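Otico handheld gripper — pre-session check, Pruka folding study
Checked by Ritu Kanaujia, Feb 12, 2018

Jaw closes fully: OK
Mount screws tight: OK, after a second go
Label and code readable: OK
Battery over 80 percent: FAIL, swapped
Clocks matched: OK on paper. I'd like to see the log.

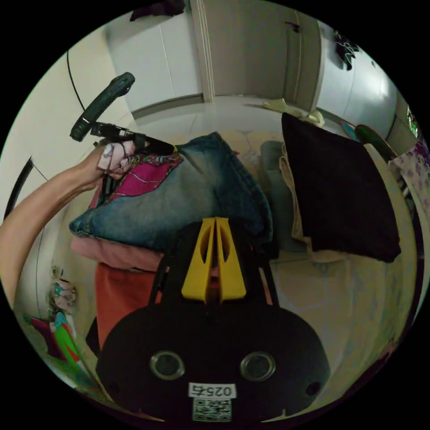
The claim that 158 demonstrations are enough to teach folding still looks thin to me. Keith says variety makes up for it — maybe. A stack with denim on top and a pink cloth further down is a fair test of layers, but it says little about thin shirts. Rerun with 40 held back before anyone signs.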